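Lekholm – suture practice footage from the Skavunwood workshop

Read this before training anything on it. Lekholm is a small set of recordings of two wristed instruments working a practice pad with needle and black thread. They run on a bench rig put together in a shared workshop, with a control program called Lanus. It isn't a medical dataset and shouldn't be cited as one.

What's inside
200 clips. Views are a wrist camera on an instrument and fixed cameras by the bench. Lanus logs joint angles and jaw commands next to the video.

What I don't trust
Joint angles. The cables stretch, the motor side doesn't know it, and the log will tell you the jaw is somewhere the video says it isn't. Version 2 of the calibration is better. I wouldn't call it good.
Grip force. There is no sensor. The column named force is motor current with a hopeful name.
Labels. "Knot done" means the operator pressed a pedal. I have pulled on enough of those knots to doubt the pedal.

Thread and needle on the pad, wrist view first, then fixed views:
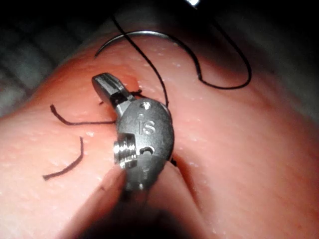
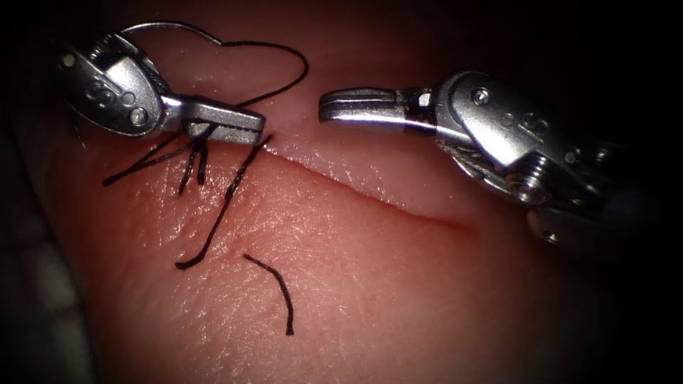
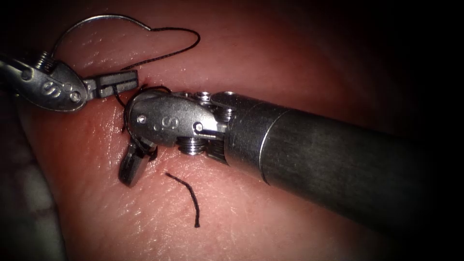 Mirjam Mertens read a draft of this card and objected that I was too hard on the joint data – she gets usable tool paths out of it after fitting a slack term for each cable, and she thinks people will throw away good numbers on my say-so. Fair enough. Her script is in tools/slack and you should try it. My worry is that the slack drifts over a long Sunday session and her fit assumes it doesn't.

Splits
Train and test are divided by session. Don't shuffle clips across them or your score will look wonderful and mean nothing.

Known gaps
One operator, Kojo Kwofie, did nearly all the driving. Thread slipping out of the jaws is under-labeled. Timestamps in the Wuyts folder are off by 2 frames.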